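Cluna to Start Charging for Bulky Item Pickup

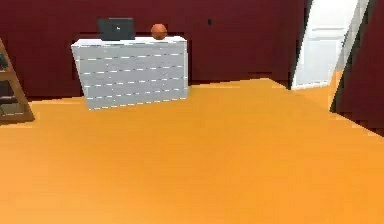
By the Urquijo Courier Staff
Local Government Reporter
6 Oct 2004

Households in Cluna will pay a fee to have old furniture and large appliances hauled away under a plan approved by the town council this week. The change ends a free pickup service that has run in one form or another since the town closed its own dump.

The new fee is $4 an item for furniture and other household goods that can be lifted by two people. Refrigerators, freezers and air conditioners will still have to be taken to the county transfer station in Urquijo, where the coolant is removed before the metal is sold for scrap.

The council passed the measure after a short public hearing. Several residents spoke against it, most of them from the apartment blocks along Dronetti Street, where tenants move often and sofas, mattresses and dressers are left at the curb at the end of the month. They said a fee would lead to more dumping in alleys and behind stores. One speaker asked the town to leave the service alone through the winter and look at it again with the spring budget. The council did not take up that request.

Supporters said the service had grown well past what it was set up to do. Under the old rules, any address could call for a pickup as often as it liked, and landlords clearing out rental units were using it at no cost. Crews were spending two full days a week on bulky items, and regular trash routes on the north side were running late as a result.

According to a report given to the council, the public works department handled 175 bulky pickups in September, the most in any month since it began keeping a log. Of those, 47 were from addresses that had already called earlier in the same month. The report did not break down the calls by type of building.

Under the new system, residents will buy stickers at the town hall front counter or at the Sastier branch library during regular hours. One sticker must be placed on each item where the driver can see it. Drawers and shelves that come out of a piece of furniture do not need their own stickers as long as they are left with it. A table and its chairs will be counted separately.

Pickups will be made on the first regular trash day after the call is logged. Items should not be put out before the evening before pickup, and they must be kept clear of sidewalks and fire hydrants. Anything left at the curb without a sticker will be tagged with a notice. If it is still there after a week, the town will remove it and bill the property owner for the cost of the trip.

Residents who receive the town's reduced water rate will get a set of free stickers each year. They will be mailed with the water bill, and no separate form is needed.

The council also voted to print 1,000 copies of a leaflet listing places that accept used furniture in good shape. The thrift store on Urquijo Road takes beds, tables and chests of drawers but does not accept mattresses or anything with broken legs or missing hardware. It will collect larger pieces within the town limits when its truck is available. The Sastier reuse shed, next to the transfer station, takes most wooden furniture and is open on the same schedule as the scales.

Landlords and property managers will no longer be able to use the town service for more than one unit at a time. Those clearing out several apartments will have to hire a private hauler or bring the load to the transfer station, where it will be charged by weight.

Money from the stickers will go into the public works fund and will be used for fuel and overtime. The department expects the fee to cover part of the cost of the service. The rest will still come out of the general budget.

The new rules take effect at the start of next month. Pickups already on the schedule will be made at no charge. Calls should be made to the public works desk, which will keep its present phone number and hours.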